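Ruawai Simulation Lab
Gallery: House Rules for Kitchen Tables

Text by Ashton Prendergast

Every lab has rules. Ours began life as a note stuck to a monitor, reading "please stop deleting the fork", and grew from there into 23 numbered items and an appendix. The appendix is mostly about forks too.

What follows is a gallery page for the tabletop tasks we run in Sellesora, our simulator, before anything is allowed near the real arm at Grillberg. Most of the house rules were written after somebody did the opposite. I have left out the names, partly from kindness and partly because several of them are mine.

If you are new, read the whole page. If you are not new, read rule 4 again.

Rule 1. Write the success test before you run the task.

"Picks up the fruit" is a wish. How high, for how long, and does it count if the fruit is wedged between a finger and the table? We say clear of the surface and held for the full count. An early draft of this rule said "visibly lifted", and we spent most of March discovering how generous people's eyesight becomes when there is a deadline on.

Rule 2. Leave the clutter in.

A bare table is a lovely place to get good results. Kitchens have cutlery and crockery in them, put down by people who were thinking about something else, and so must ours. You may move the clutter between runs, using the shuffle script. You may not move it by hand to somewhere more convenient and call that a shuffle.

Rule 3. Check your scale.

Objects come into Sellesora from all sorts of places, in all sorts of units. We have had a teaspoon the length of a canoe, and for one memorable afternoon a mug that existed only in theory. Look up the size of the thing in the object list, then look at it from the overhead view and from the wrist view. A wrist view makes everything close to it look enormous, so don't file a bug until you have tried both.

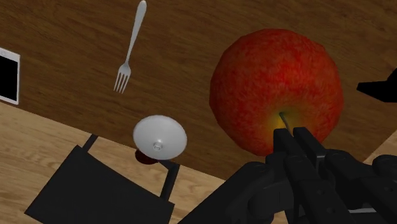
Rule 4. Fix the seed, and write it down.

A run you can't repeat is an anecdote. The seed goes in the log, the log goes with the results, and the results don't go anywhere without the log. We once had a superb set of 419 runs from a seed recorded as "the usual one". They were binned, and so was the biscuit budget of the person responsible.

Rule 5. Keep the failures.

All of them, including the dull ones. The archive stands at 2879 failed runs, and it is by far the most useful thing we own. New starters are asked to watch 18 of them before touching any settings. It takes less than an hour and does wonders for the general level of confidence, in that it lowers it.

Rule 6. Obey the speed limit, even in simulation.

Yes, I know. The pixels don't mind. But whatever speed you tune for at your desk is the speed you will ask for at Grillberg, where there is a real arm and a real person standing beside the cage with a clipboard. The limit in Sellesora is therefore the limit on the floor. Please stop asking whether it can be raised "just for the demo".

Rule 7. No passing through things.

If a finger ends up inside an object, or an object ends up inside the table, the run is void. It doesn't matter that the task was completed. A ghost could complete it as well, and we are not buying a ghost. The contact checker is on by default – if yours is off, somebody turned it off, and the settings file will tell us who.

Rule 8. Mind the edge.

Anything that leaves the tabletop counts as dropped, whether or not it was the thing you were meant to be moving. This one caused a row. The argument against was that the arm had only been asked about one item and had done as it was told. The argument for was a short list of what people keep on kitchen tables, read aloud slowly by a parent of three.

Rule 9. One change at a time.

New grip and new lighting and new planner is three experiments in a coat. Run them separately. The queue is long, but it moves, and it moves faster when half of it isn't people trying to work out which of their three clever ideas broke everything.

Rule 10. A second reader signs it off.

Somebody who didn't build the task has to run it from the written instructions alone, without you leaning over the chair making small noises. If they get stuck, the instructions are wrong. We borrowed this from the Clurnier workshop down the corridor, who do it for machine guards and are insufferable about how well it works.

The remaining 13 rules cover file names, graphics card bookings and the correct way to retire a plate. They are on the shared drive in the folder marked Tables, and the appendix is in the folder marked Forks.

Amendments are welcome in writing. Please give the rule number, the wording you would prefer and the seed of the run that upset you. Requests to abolish rule 4 go into a separate tray, which I empty at about five o'clock.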